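Workshop notebook, city guide bench
16/11/2020

Picked up the Drullard walking guide again. The old town chapter is the weak one. Three sources disagree on when the market wall was built. The town handbook says 1134, the plaque text Ramesh Rawat copied down last June says 1278, and the Mishra booklet gives no year at all. I'm leaving both years in the draft with a note until somebody has been to the records office.

Tried the route on paper first. Start at the river steps, go up past the dye yards, through the cloth market, then out by the north gate. Kiran Garg wants the dye yards at the end because the light is better late in the day, but that sends people back down the hill twice. Kept my order for now.
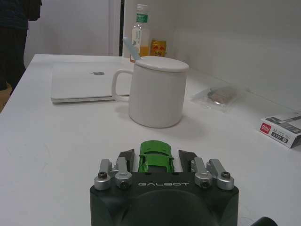

The cloth market needs its own page. The old draft gave it two lines and spent a full page on the railway station. Vikas Thakur's notes list 12 streets inside the wall with their trades: brass, block print, thread, sweets and so on. Two of the names are spelled differently on the Mikus map. I went with the spelling on the street signs, as Vikas wrote them down, and put the other one in brackets.

Test fold of the map sheet went badly. The crease runs straight through the north gate label. Moved the label left and shrank the scale bar. Second fold was fine. The ink on the Stivar paper rubs off a little along the crease, so try the heavier stock next time.

Still to do:
- bus numbers from the station, the old ones have changed
- opening hours for the palace museum
- ask whether the step well can be visited or only seen from the road
- cut the food section by half
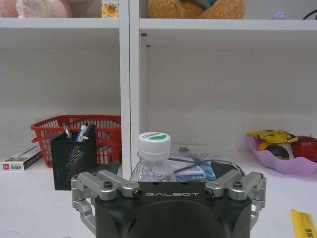
Soo-ah Yoo

Added to the above after reading the draft through. The history paragraph names the founder twice and the river not at all until page four. Moved the river up to the first line. The town sits where it does on account of the ford, and readers should get that before the list of rulers.

I also took out "world famous" in front of the bandhani. It was there more than 12 times across the chapter. What a buyer needs is how to tell tied cloth from printed cloth: look for small raised points and slightly uneven dots. Mamta Shakya is writing that part and will send it with her list of shops.
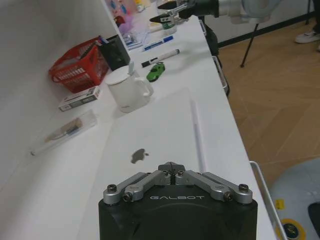 Which edition does the new fold-out map go into?
The second one. The first goes out with the old map and a correction slip for the north gate.

Slip text is with Mamta. Paper order waits for the fold test on the heavier stock.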